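From: Trinh Tô
To: Plovley Kitchen Swap list
Subject: Re: Packets, again (was: Fumgate)

Poster wrote:

> I have read the thread on Fumgate twice and I still don't know what
> I'm meant to do with my dry goods. Half of you say decant everything
> into jars, the other half say jars are for people with shelves. I
> have one shelf and it slopes. At present all my packets live in a
> carrier bag on the back of the door, and in June the bottom gave way
> and I lost a bag of split peas down the gap by the cooker.
>
> Trinh, you said you'd gone over to small boxes. How small? And do you
> take things out of the packet or leave them in? I have 33 jars from
> my mother if anyone wants them. No lids.

Leave them in. I did the decanting thing for two years and by the end of it I owned a very handsome row of jars containing pale powders, any of which might have been rice flour. One was tapioca starch. We found out which by making pancakes with it, and the less said about that tea the better.

The packet knows what it is. It has the cooking time on it, and the date, and in the case of the Tăng noodles a set of instructions in three languages that disagree with each other. Throw that away and you are relying on your own handwriting, and I've seen mine.

For those who missed Fumgate: I stored an opened packet of dried shrimp next to the custard powder for 7 weeks. The custard powder has never been the same. I was asked to leave the airing cupboard out of it and I will.

What I do now is one packet, one box. Small, plastic, no lid, just big enough that the packet lies flat with a bit of room at the ends for your fingers. That bit of room matters more than you'd think. My first lot were a perfect fit, which looked lovely until I wanted my supper and had to turn the box over and bang it. Measure your packet lying down and full, as they get shorter and fatter once you've opened them and folded the top over.

Colours, since Poster will ask. Orange for anything we eat in a normal week, blue for baking, and green for whatever my sister brings back and expects to see used. If you can see a bit through the sides, so much the better, but I wouldn't pay extra for it. 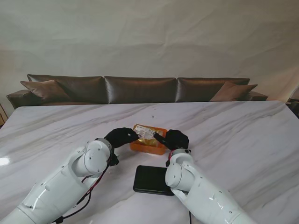

The other rule is that you fill them on the table and not at the cupboard. I resisted this for ages on the grounds that it meant clearing the table. But standing on a stool with a box in one hand and a packet in the other is how the semolina went, and I was still finding semolina at Christmas. Put the box down first, lay the packet in it label up, give both ends a little tug so it sits straight, and then carry the whole thing over. It takes no time at all unless you stop to read the labels, which I do.

Cost, for the accounts-minded: mine were 70p each from the shop by the bus station that sells mops. You could spend a great deal more. Someone on here posted a link to a set that came to 252 pounds with a bamboo rail, and I hope they're very happy together.

As for the sloping shelf, Poster, put the boxes in sideways with the heavy ones at the downhill end. Or wedge the shelf – a folded beer mat did ours. I'd still get the split peas out from beside the cooker before the mice join the list.

No thank you to the jars.

Trinh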